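Cloth or bare table for block work?
Board: Table covers and surfaces

vpesonen
We put a white cloth over the table for the cube sets and I'm told it makes the colours easier to judge. I'm not convinced. Red and blue would show up on a doormat.

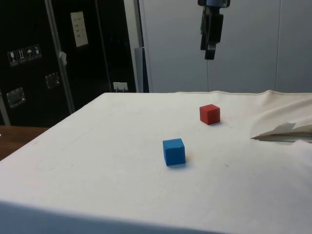 Blue and red on the white cloth, folds over on the right

Romain_L
Look at that heap on the right and tell me a cloth is an improvement. Anything near it will sit crooked. Bare table, every time.

L. Seixas
Disagree. The middle is flat enough and the shadows read nicely. It does show marks, I'll give you that. There are faint stains left of the blue one.

vpesonen
Deschams sells a "wrinkle-free" cover in a pack of 13. Has anyone here had one that stayed wrinkle-free past April?

Romain_L
No. Ours creased in the box.

huguette.r
Worry about the cubes before the linen. Worn edges matter more if you care about them sitting square.
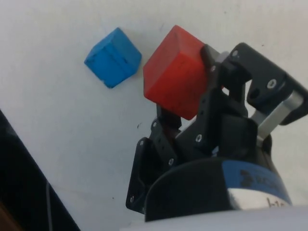 Flosotgate Tabletop Club, Surfaces Section

L. Seixas
Fair point on the edges. The blue is rounded off and the red has a few scuffs on the front. Still usable, I'd say.

huguette.r
Usable for what, though? I'd sand them or replace them.

vpesonen
Sanding takes the colour off. I'll iron the cloth first and see if Romain stops moaning.

Romain_L
I won't.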